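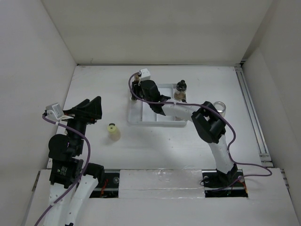
Mar 3, 2022
Cell: Undine, Hurnumport bench side
Work: right arm wrist play, cable dressing both arms, camera check, tray position, short soak

Hour counter at power-up: 2777. Last entry for this cell was the August elbow swap on the right arm. Nothing mechanical has been opened between then and now apart from a fan filter.

Starting condition

Complaint in the queue was "right arm misses bottle neck, sometimes closes beside it." Ran the pick routine slowly, tray loaded as left by the previous shift. Missed on the rear left position, good on the others. Offset was to the left, same direction every time, so I did not suspect the vision first. Repeated with the camera correction switched off and got the same miss. Back on again for the rest of the day.

Power off, drives locked out, waited for the bus LED. Moved the right wrist by hand with the elbow held. Play in wrist roll, clearly more than on the left arm. Joint before it is tight. Elbow is tight, no noise. Base joint fine.

Right wrist

Took the cover off the wrist housing. Two of the clamp screws on the roll output were under torque, one of them turned with finger pressure on the key. Threadlock on that one had gone to powder. The other screws held.

Pulled all of them one at a time, cleaned with IPA, new medium threadlock, back in crosswise to the value on the Flonov sheet in two passes. Do not pull them all together. The output flange will drop against the seal and then you get to do the seal as well.

Play gone after this. Checked again warm after the soak, still gone.

The Flonov sheet in the drawer is the old revision and lists the longer screws. The ones in the arm are the short ones and those are right for this housing. I wrote it on the sheet in marker. Someone should print the current revision.

Zeroing

Right wrist roll had to be zeroed again after the screws. Old offset in the config was 1767 counts. New one is saved in the cell config under today's backup, old file kept next to it with the suffix "prev". Method as usual: pin in, drives enabled with brake held, read, write, read back, pin out. Check that the pin is out before enabling motion. The tool does not check this for you.

Left arm not rezeroed. Jogged it to its marks and it was on them.

Cables

Both purple camera cables were due for a look anyway. Right arm first.

The run goes from the camera module around the gripper, back along the link, over the elbow and down the right side of the arm, then out over the floor and back to the base in a tight bend. The arch over the elbow is good. Full elbow travel does not pull on the wrist end now; before, it went taut in the last part of travel, and I suspect that is from the elbow swap when the ties went back on in different spots. Moved the tie nearest the elbow toward the wrist and left the ones below it alone.

The bend at the floor is the part I don't like. It's tighter than the cable wants, and it lies on the white panel where it can get dragged. No jacket damage found by eye or by fingernail. Flexed it with the stream running and watched for dropped frames: none. Left as is for today. Proper fix is a wider loop with an anchor point on the short profile pieces at the near end of the rail, and that needs a clip we don't have in stock. Ordered with the next Pacheco parts list.

Left arm: cable leaves the module, crosses the wrist, goes around the right side of the housings and down over the links. Full travel on every joint by hand, power off. It rubs lightly on the edge of one housing near the middle of the run. Shiny spot on the jacket, no cut. Rotated the cable in its tie so that a fresh side faces the housing. Check again in a month.

General rule for this cell, repeated here since it gets lost: ties snug enough to stop sliding, loose enough that you can still twist the cable under them by hand. Flush cut the tails. One of the cut tails on the right arm was sharp and I have the scratch to prove it.

Camera modules

Left module sat tilted on its bracket. The tilt is in the calibration, so leave it alone. Checked the bracket screws, both tight. Lens wiped with dry cloth only.

Right module: bracket screws tight, lens had a film on it. Wiped dry, then one pass with a damp lens cloth, then dry. Checked focus against the printed target before and after, no change.

Hand-eye check on the right arm with the board: residual inside the limit on the first run after rezeroing, a bit better on the second. Left arm also inside. No new calibration written for either side.

If you get a large residual on this cell, look at the board before you look at the arm. The corner of ours has lifted again. Pressed it flat with tape for now.

Grippers

Left: wedge fingers, tips clean, no chips. Opened and closed under power with nothing in it, closing current flat through the stroke. Parked over the left part of the floor for the pick tests.

Right: finger faces had residue on them. Cleaned with water first, then IPA. Closing current had a small bump near the end of the stroke before cleaning and none after. I did not find what it was. Probably residue in the slide – watch for it coming back.

Grip force left at the stored value. Someone had raised it by hand in the pick routine, presumably to get around the misses. Put back to the default. Slender bottles do not need it, and the higher value makes them lean when they are set down.

Tray

Tray was not where the config thinks it is. It sat a little too far toward the back wall and slightly rotated. With the wrist play on top of that, the rear left position was the first to fail, which matches what I saw at the start.

Did not move the tray. Taught its corners again with the right arm and wrote the new pose. Reasoning: there is nothing on the floor that holds it, so any "correct" place is only correct until it gets bumped. Two locating pins in the floor panel would end this. Drilling the panel needs a sign-off and I have put in the request. Until then, run the corner routine whenever the tray has been lifted out for washing.

Ridges all straight, no cracks at the rim.

Pick test with the slender brown-topped bottle at the rear left corner: grip around the upper part, base clear of the rim on lift. Clearance over the rim is small. Raised the lift height in the routine so the base clears before any sideways motion starts. Clear bottle with the black cap stayed at the back right and was not part of the test. Same for the open jar to the right of the tray. Note that the jar sits just behind the elbow in this pose. The collision model has no jar in it. If jars are going to stand there regularly, add one, or move the jars.

Small bottle with the pale yellow top stands out in front of the tray on the left, on the bare floor. It is the handover object: left arm picks, right arm receives. Handover not run today, only the approach on the left side. Approach ends where it should.

Front ledge

Both recessed openings checked with a flashlight. Left one: red wires seated, gentle pull on each, nothing loose. Right one, under the base: same check on the black wires and on the red and orange ones at the side. The orange is thin and sits near the edge; when you lift the ledge, lift it straight up.

Film over the middle panel is wrinkled and throws reflections. It gave the left camera a bright blob when the lamp was at full. Turned the lamp down one step and the blob went away. Film stays on until the panel gets its final cover.

Rail on the right wall side: bracket at the back end tight, grooves wiped out. No play in the rail itself.

Soak

1000 cycles planned, pick and replace, rear left position, normal speed, right arm only. Stopped by me at 618 to clear a warning on the left arm (following error, level 1). Traced to the left arm holding position with its brake released the whole time and drifting at temperature. Set the idle brake flag to on and restarted the count from zero.

Second run went the full number. Zero misses, zero dropped frames on the right stream. Wrist housing warm to the hand at the end, not hot. Left arm quiet.

The idle brake flag was on in last year's backup and off in the current config. I could not find the change that turned it off. It isn't in the log.

Open

– wider floor loop for right cable, waiting on clip
– left cable rub spot, look again in a month
– locating pins for tray, waiting on sign-off
– handover not tested after rezero, do this before the cell goes back to night runs
– new calibration board
– current revision of the Flonov sheet
– jar in the collision model, yes or no

Cell left powered, drives off, config backed up to the share and to the stick in the drawer. Tag on the door says day runs only.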